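Sticky label glue on jam jars - how to shift it??

Fadwa Saber
Saved 11 jars for marmalade, labels off but glue wont budge. Tried hot water, tried scraping. Need them by March.
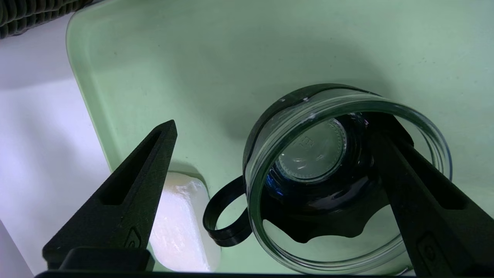

Soledad Ibarra
3 replies · 10 shares

Oil and bicarb. Mix to a paste, smear on, leave overnight, wipe off with kitchen roll. Then washing up liquid or the new label slides off. Lids - buy new ones, old seals go.
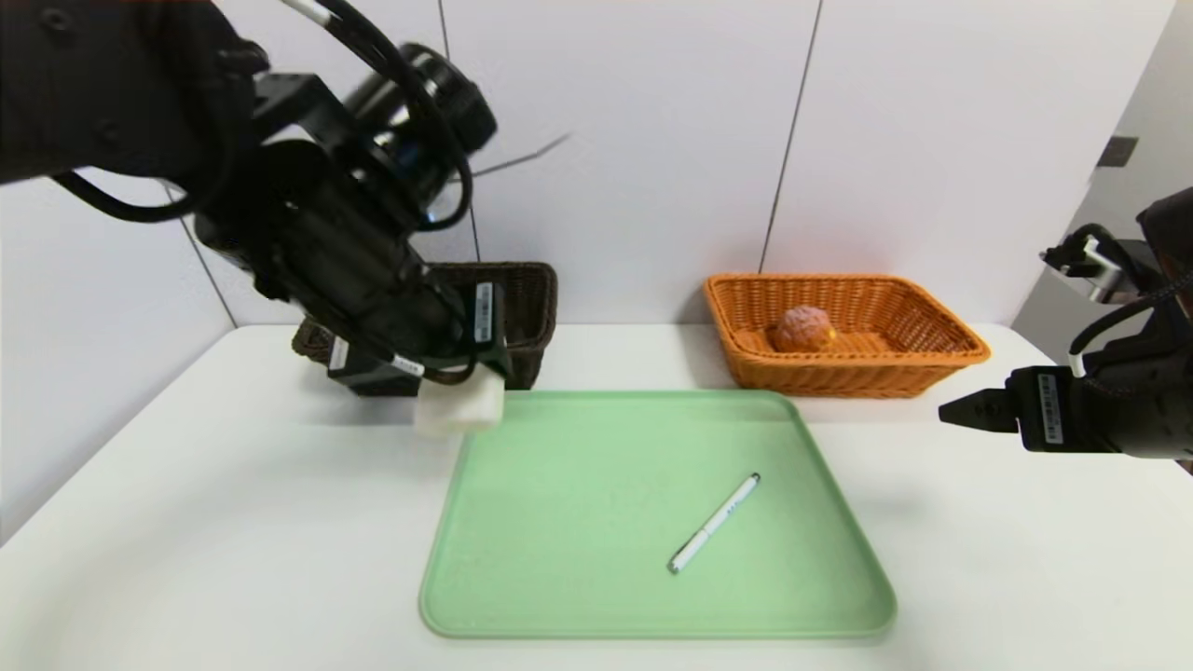
Marmalade jars need to be spotless, not just the outside. Wash, rinse, then oven on low till dry. Have somewhere to put them down first - a shallow tray like the light green one is fine for carrying, but cold jars only, hot ones go on a folded tea towel. Dont fill cold jars with hot marmalade, they crack. Lost a whole batch that way in Urkorcombe. 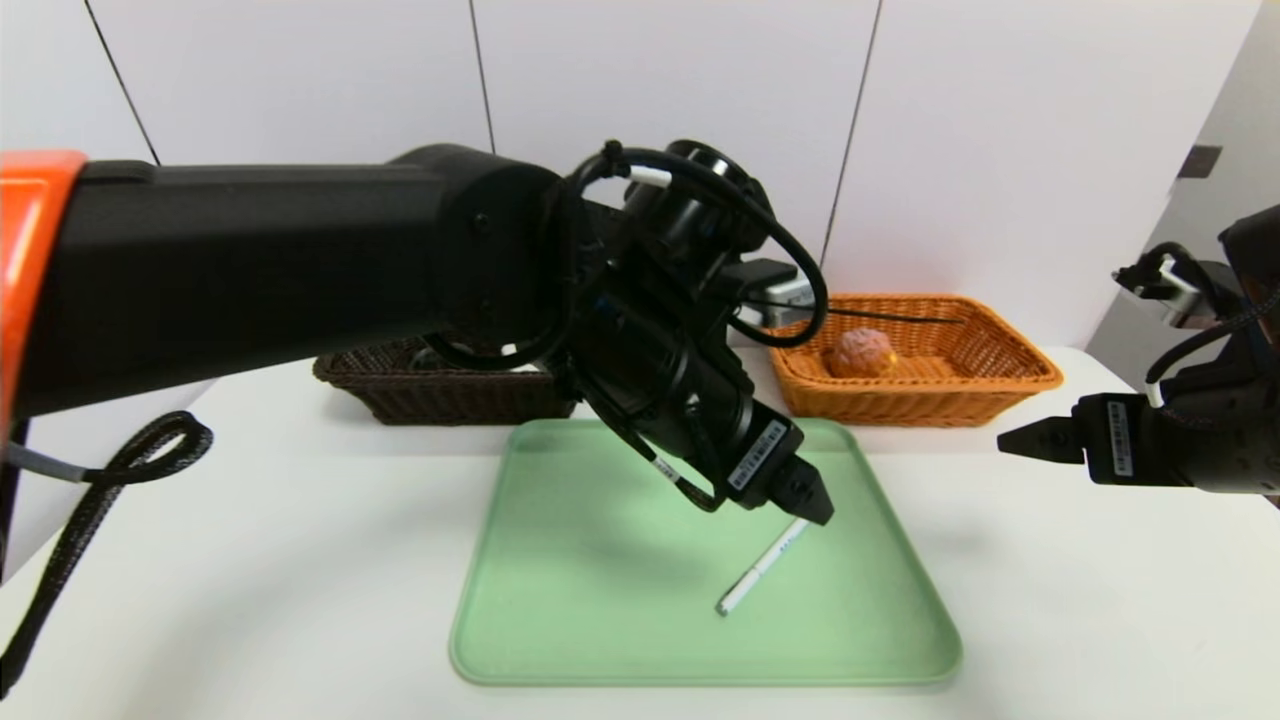 Benmoussa
Nail varnish remover. Glass only, window open. Oil never worked for me, just smeared it about

128 views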